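Two Arms, One Table: Students Take On the Bowl Problem at Mollanance

The Manipulation Studio at Mollanance Technical College gives its students a single task for the whole of the second term: bring three bowls together into one stack. 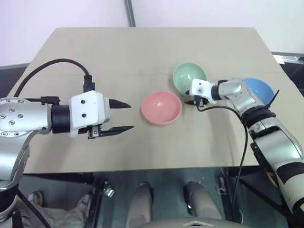

Catrin Gronow remarked that she had expected the assignment to take an afternoon and that, by the third week, she had stopped making predictions of any kind. The difficulty, she added, lay in deciding which hand should move first.

Her experience is a common one. The course, now in its fourth year, was established to give undergraduates direct contact with two-armed machines before they enter industry. Enrollment opens each September, and students are divided into teams that remain together until the public trials in spring. The college received 87 applications for the current year and admitted 33 students, the largest group the laboratory can support under its present safety rules.

The bowl assignment was chosen with care. A bowl is light, it slides easily, and its rim offers a gripper very little to hold. When a pink bowl, a green bowl and a blue bowl are set out on a bare tabletop, a program must settle several questions before anything moves. It must determine which bowl will serve as the base, which arm can reach each of the others, and how the two arms will share the space above the table without meeting. Teams are free to answer these questions as they wish, provided that the answers are written down and submitted in advance.

Instruction follows a fixed order. In the opening weeks, students guide the arms by hand and record each attempt. They then review the recordings and discard those judged unsuitable. The remaining attempts are used to train a control program, which is tested under supervision on Thursdays. Students keep a written log throughout, and the log accounts for a third of the final grade.

By the midterm review, the class had recorded 633 attempts. The teaching staff regard the number as satisfactory but have asked for greater variety in the starting positions of the bowls. One team, working under the name Prullura, had placed its bowls in nearly the same arrangement for two weeks, and its program performed poorly when the green bowl was moved closer to the far edge. The team has since adopted a printed chart of starting positions, which the other teams have been invited to copy.

A second team, Hitosard, has concentrated on the hand-off, in which one arm holds a bowl steady while the other lowers a second bowl into it. Its members reported that opening the fingers too early was their most frequent error. Their revised program includes a short pause before release, a change that added to the length of each attempt and was debated at some length during the review.

The public trials will be held in the Fabbri Hall. Each team will be given 100 minutes, including setup, and will be scored on completed stacks, dropped bowls and the quality of its written account. A team whose program fails may still earn a passing mark if it can explain the failure to the judges.

Ms. Gronow's team will run fourth. Visitors may attend without charge, and are asked to remain behind the marked line while the arms are powered.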